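How I Fold Towels So They Fit the Shelf (and Stay Folded)

I have one narrow linen shelf and way too many towels, so I've gotten a little obsessive about this. Grab a towel and a flat table and fold along with me!
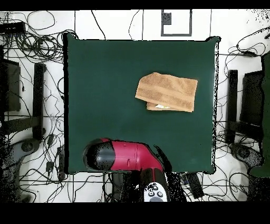

My favorite towels to practice on are plain terry ones, the kind with a woven band across them. That band is so handy. It runs straight across the towel, so if it looks crooked after a fold, your fold is crooked too, and you can fix it right then before you've stacked three more layers on top. (I learned on a fuzzy bath sheet with no band at all and it was like folding a sheepdog.)

What you need

A towel, fully dry. A table or counter bigger than the towel folded in half. I know plenty of people fold on the bed, and I did too for years, but a mattress dips under your hands and the edges wander off. The dining table is much better. Go by your shelf for the finished size. Mine is shallow, so I fold in thirds.

Step 1. Shake it out

Hold two corners and give it a couple of good snaps. Terry loops get mashed down in the dryer and this fluffs them back up. Then lay the towel flat with the care label facing up, at the end closest to you. You want to know where that label is the whole time.

Step 2. Smooth from the middle

Put both palms in the center and push outward to the edges. If one side ripples, tug the corner, don't press harder. My Dumitrescu towels have a tight hem that puckers after washing, and a gentle pull along the hem takes care of most of it.

Step 3. Fold the long sides in

Bring the left third over, then the right third on top of it. Run your hand down the length. You've got a long strip now, and the band should line up with itself where the layers overlap. Close is fine!

Step 4. Fold the label end up

Take the end with the label and fold it up to the middle. This is where the label gets swallowed inside, and if you stop short you'll have a flap hanging out the bottom with a bit of white peeking from it. I still do this when I'm rushing. Just open that last fold, scoot the end up another inch or two and lay it back down.

Step 5. Fold it over once more

Bring the other end down over the top, pat it, and turn the whole thing so the smooth rounded fold faces front on the shelf. All the loose edges go to the back where they can be as messy as they like.

If it keeps springing open

Thick towels do this. I press mine with my forearm for a few seconds, or put it at the bottom of the pile and let the others sit on it overnight. Skip the fabric softener as well, my stacks got less slippery when I quit using it.

Hand towels go the same way, except I fold them in half the long way and leave out the thirds. Washcloths I just fold in four and toss in the basket by the tub.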